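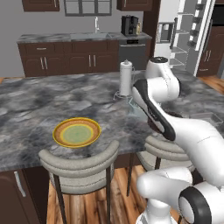 On Tue 4 February Ross Carnegie wrote:

> Sealed the Cairns slab with two coats of Prerari, 28 minutes apart. Oil still leaves a dark ring near the joint. Is a third coat worth it, or do I strip?

Strip it. 28 minutes is too short for a solvent sealer on marble. The second coat sits on the first and never reaches the stone. My test offcuts, 50 ml of oil each, overnight:

- 2 coats, short gap: ring
- 2 coats, full day between: no ring

Batch 121 of Prerari also has the old label, so ignore the recoat time printed on it.
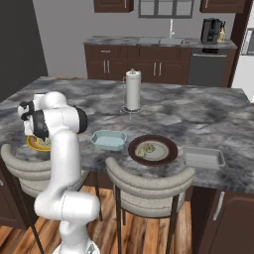 Fergus Tosh disagrees on stripping and would try a poultice on the ring first, then one thin coat after a full day. That would work if the haze is only at the joint. Ross, does the haze go past it? Check with a lamp held low. And which stripper do you have, Braveck or the gel?

Neusa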